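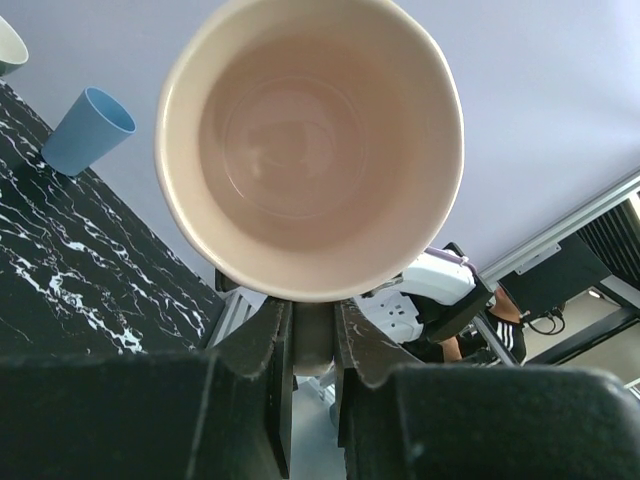
I've read the earlier message twice and I think it mixes up two questions. One is whether a machine can pick up a cup. The other is whether it can clear up after people, and the second is the one that matters to anyone on this list who runs a kitchen. On the first I would say yes, more or less. A two-fingered gripper can take a cream ceramic cup by the side, even one with a thick, wavy rim that is a bit out of true, and hold it at a tilt. I wouldn't have expected that to be worth a remark, but we have plenty of cups like that at the Uder hall and they don't stack. Anything built to handle one standard cup would be no use to us.

The earlier message said:

> We looked at a machine for the kitchen at Gutska again in February and
> came to the same answer as last time. The washing is solved. We have
> had a pass-through dishwasher for years. What takes up the evening is
> everything either side of it: getting things off the tables, scraping,
> sorting them into racks, then putting them back where the next group
> will look for them. We put 2,000 pieces through on a busy Saturday and
> most of the labour is in the sorting. I don't believe any robot can do
> this yet and I don't see why we keep having the discussion. A second
> trolley would cost 700 and we could use it tomorrow.

I agree about the trolley. Buy the trolley. But I don't agree that the discussion is pointless, and the sorting is exactly where I'd look.

Consider what sorting means on an ordinary worktop. There are plates, mugs with handles, cups without handles and a couple of bowls, and they are not all the same way up. A mug can go in a tray without much thought, provided the handle isn't in the way of its neighbour. A plate lying flat is harder, as there is nothing to get hold of until one edge has been lifted. We do that with a fingernail and don't notice. A gripper has to get a tip under the rim or press on the edge and tilt it. 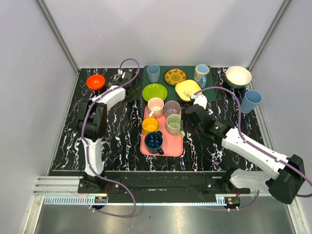
Two arms, one table. The right-hand gripper has the pale yellow plate tilted; mugs and cups are on the pink tray.

The blue cup on its side at the right is the kind of thing I mean. A person would stand it up in passing, on the way to something else. For a machine it is a separate job, with its own approach, and it has to be recognised as the same sort of thing as the blue cup standing upright on the mat. That is a lot of work for one cup.

Speed is the other point. When we drew up our notes for Parent (the kitchen project, for newer members) we set the allowance at 5 seconds a piece for unloading and sorting, which is slower than any of our regulars on a Saturday night. At that rate 2,000 pieces is a bit under three hours. I haven't seen an arm keep to that over a full evening, with food on the plates and people reaching across it. If one needed three times as long it could still be of use, so long as it ran after everyone had gone home and didn't need anyone to stand next to it. That last condition is the one I would put to any supplier before price.
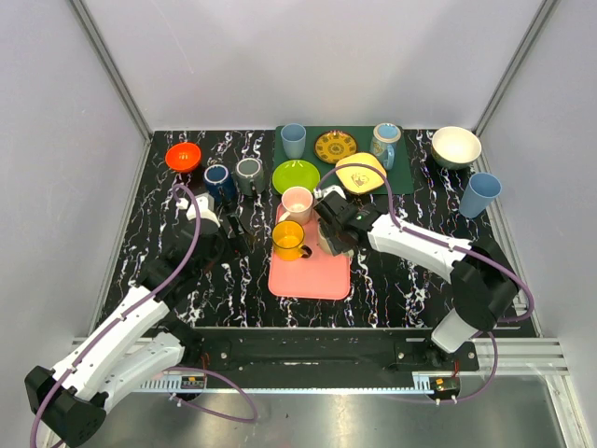 Having two arms does help, I think. A lot of what we do in a kitchen is done with one hand steadying and the other moving, or with one hand clearing a space while the other waits with a full mug. It also means each arm has less far to reach. The drawback is that they can get in each other's way over the middle of the table, and somebody has to work out whose turn it is.

So my answer to the original question is: clean crockery, on a clear worktop, at its own pace, probably soon. Dirty crockery at the end of a function, no. I would be glad to hear from anyone who has been to see the El Idrissi kitchen, where I'm told they are trying out a machine for loading racks. I don't know what state it is in.

I will bring the rack measurements to the next meeting. If anyone has the old drawing of the Uder servery, please send it to the list and not to me, as my mailbox is nearly full.

Previous message | Next message | Thread | Date | Archive home

Comments (4)

I went to El Idrissi. The machine was switched off when I was there, so no help, but the racks it uses are the same size as ours.

Three hours for the sorting is fine by me if I'm in bed while it happens.

What about cutlery? All the talk is of cups and plates and the cutlery is what I hate doing.

Servery drawing sent to the list this morning. It shows the old sink position.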